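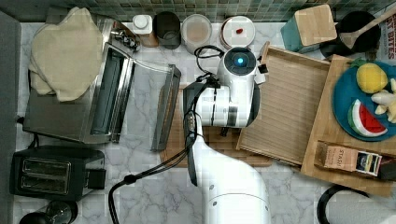

Kitchen tips picked up at a robot open day

The Pultero open day in Lerkthorpe was free, it was raining, and there was coffee. That is how I came to spend a January afternoon watching an arm think very hard about toast. I went for the future and came home with a list of things to fix in my own kitchen.

Clear the landing zone
The demonstrator told us most of the arm's trouble comes from stuff standing where stuff needs to go. Same at my house. Pick one patch of counter next to the stove or toaster oven and keep it bare, so a hot pan has somewhere to go while you're still yelping.

Push the jars back
Canisters go in a single row against the wall, tallest at the ends if you're fussy. An arm coming in from the front can reach past nothing at all, and neither can I before breakfast.

Mind the open door
A toaster oven door that folds down takes up more counter than the oven's feet suggest. Measure with it open before you decide where the thing lives. I measured mine with it closed and have the forearm to show for it.

Towels
Don't keep one on top of the toaster oven while it's on. Hang it on a hook or over the sink. The robot has no feelings about this, but your smoke alarm will.

Boards that skate
Lay a damp paper towel flat under the cutting board. A woman in the second row asked whether the robot needed this too and was told it was "on the roadmap." The paper towel is ready now and comes in rolls.

Practice on plastic
Toy fruit is cheap, it never goes soft, and it can be dropped 306 times without anyone crying. If you're teaching a child to carry a plate, or to set out a snack, start with the toy banana. Move up to a real one when the floor has been clean for 7 days.

Cords
Run them behind things. If a cord has to cross the front of the counter, unplug it when you're done and coil it. A loop hanging off the edge will find your elbow, your sleeve or the cat.

Slow down over the breakables
The arm creeps when it gets near a plate. It is painful to watch, and I have since tried it while unloading my own dishwasher. No chips so far.

I asked the price on the way out and was told it would depend. My landing zone cost nothing, and I've already put the mail on it.

Posted 30 January 2022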